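Urkness Police Publish Response to Independent Review of Custody Healthcare

The Urkness Police Department has published its full response to the independent review of healthcare in its custody suites, and has accepted all 12 of the recommendations addressed to it.

The review was commissioned by the Urkness Police Oversight Board after concerns were raised by families and defense attorneys about the time taken for detained people to be seen by a nurse or physician. It was led by Natália Brabec, a former hospital administrator, and examined 3495 custody records from the department's two suites, at Menura Street and Steststead.

In a written statement, the department said it recognized the distress caused to people who had waited too long for care, and to their relatives.

"We asked for an honest account of how we look after people at a time when they cannot look after themselves, and we have received one," the statement said. "Some of what the review describes fell below the standard the public has a right to expect. We are sorry for that. We owe it to those who spoke to the review to carry out this work in full and to report openly on our progress."

The review found that in almost 800 of the records examined, the time of a first medical assessment had either not been entered or had been entered after the person had left custody. It made no finding of deliberate falsification. It did conclude that supervisors had relied on verbal handovers at shift change, and that important information about medication was sometimes lost as a result.
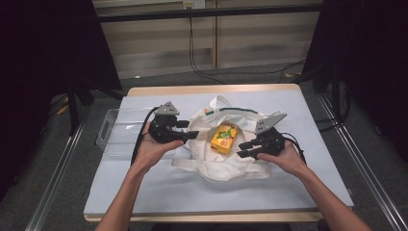

Among the changes already in effect is a requirement that the custody sergeant sign a written medical handover at the start and end of every shift. Where a person reports a long-term condition, such as diabetes or epilepsy, the sergeant must contact the on-call clinician before the person is placed in a cell. If no clinician can attend within the time set by policy, the person must be taken to the hospital.

The department will also replace the paper forms now used at Steststead. Both suites will use the same electronic record, and entries made late will be marked as such and cannot be changed without a second officer's approval. Training for custody staff began in April and will continue until all sergeants and detention officers have completed it. Officers who have not completed the course will not be assigned to custody duties.

Clinical services in both suites are provided under contract by Amano. The review recommended that the contract be amended to include a minimum level of overnight staffing at Steststead, where most of the longest waits were recorded. The department confirmed that talks on the amendment are under way and that temporary overnight cover has been arranged until they are finished. Amano has agreed to share its staffing schedules with the Oversight Board each month.

Presenting her findings to the board, Ms. Brabec said that custody staff had been open with her team and that many had raised the same concerns themselves.

"Officers told us plainly where the system was failing, and in several cases they had put it in writing years before," she said. "The department should look carefully at why those reports did not reach the people who could act on them."

The department has accepted that point. Reports about custody conditions will now go directly to the deputy chief's office, with a copy to the Oversight Board, and the person making the report will receive a written reply.

One recommendation, concerning the layout of the Menura Street suite, depends on funding from the city. The review found that the medical room there is too far from the cells and does not allow private conversation. The department has submitted a request for construction funds and will move assessments to a room beside the booking area in the meantime.

The Oversight Board will receive a first progress report at its next public meeting, and further reports at each regular meeting until every recommendation has been closed.

People who were held in either suite and have concerns about the care they received may contact the department's Office of Professional Standards or write directly to the Oversight Board. Relatives and attorneys may do so on their behalf. Copies of the review and the department's response are available at the front desk of the Menura Street station and at all branches of the Urkness Public Library.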